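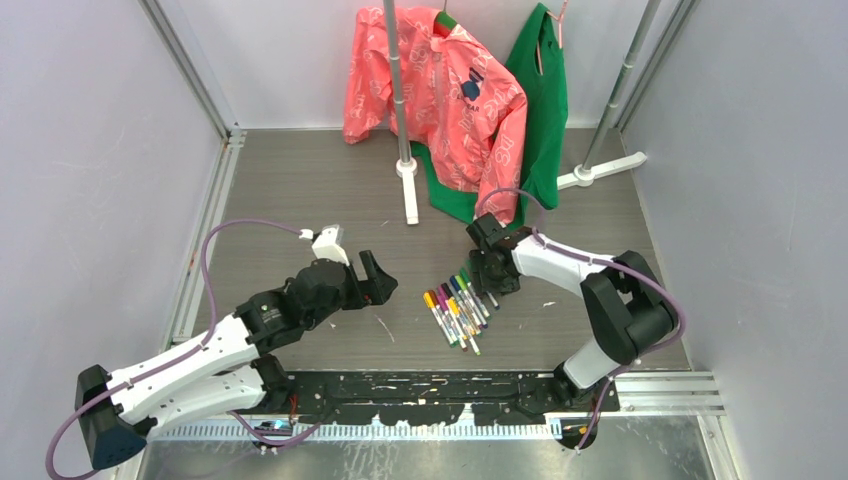 Posted by Demetrius Mercado on June 25, 2019
Filed under: Clothes, Storage, Grumbling

I have never trusted a clothes rail. People who sell them talk as though hanging your things in plain sight will make you a calmer person who wears everything they own. My experience is that you end up with the same clothes you had before, only now you have to look at them.

Still, I keep being told that the wardrobe is finished and that open hanging is the way to go, so I have been giving it a fair trial. Two garments, to start with. One is a coral-pink jacket with long sleeves and pale lettering scribbled all over it, the sort of thing you buy in good weather. The other is green, narrow at the top and wide at the bottom, with a pink cord looped near the top.

My first complaint is height. Every short rail I have tried assumes you own nothing longer than a shirt. Hang a proper jacket and the hem comes down close to the floor, and anything longer simply gives up and spreads itself out. The green one does precisely this. It pokes out from underneath the jacket as if it were trying to leave. The Fiko leaflet, which I have kept in order to argue with it, promises "full length hanging for the whole family". I should like to meet this family. I suspect they are very small.

My second complaint is the feet. A freestanding rail needs something to stop it going over, and the usual answer is a long bar sticking out along the floor at each end. Fine in the shop, where there is 20 feet of empty carpet in every direction. Less fine at home, where you will find it with your toe.

Then there is the question of what goes next to what. Jomora, whose catalogue came through my door in May without being asked for, would have you arrange everything by colour, light to dark, so that the whole lot looks like a paint card. I tried it for a fortnight. All it taught me was that I own a lot of navy. Going by length makes far more sense, with the short things at one end and some clear space beneath them for shoes, and I notice that nobody's catalogue shows it that way, presumably as it doesn't photograph as nicely.
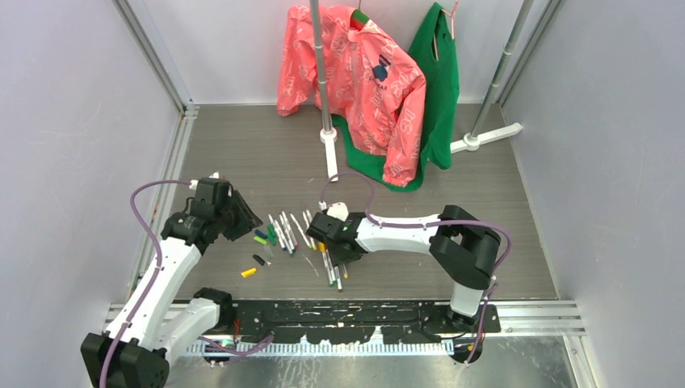
Hangers are where I soften a little. I used to think a hanger was a hanger, and that anyone paying extra for one had been had. I now accept that a thin wire one will put a bump in the shoulder of a soft jacket and that the bump will stay there all day. A coloured plastic hanger does the job and costs next to nothing. What I won't accept is the Plirkel set, 16 in a box, padded, with a little swivelling notch for straps. I borrowed a few from my sister. The straps came out of the notches exactly as often as they slide off everything else — more often, if I'm being strict about it.

Cords and loops are a separate nuisance. Anything with a tie dangling near the top will catch on its neighbour, and when you pull one garment out you get both. Tuck the cord inside the neck before you hang the thing up. It takes a second and I forget every time.

A reader wrote to say that I should spend the money on one good solid rail and stop moaning. She may be right. She also said hers holds 800 garments, and I have read that sentence several times and can only think a nought got in by accident.

As for the jacket, I am keeping it out for now, though I have doubts about open hanging for anything that colour. Strong pinks fade if they get the sun, and dust settles along the shoulders quicker than you would believe. The cupboard door, that unfashionable object, deals with both. I have put off taking mine to the tip until I hear a better argument than the ones in the leaflets.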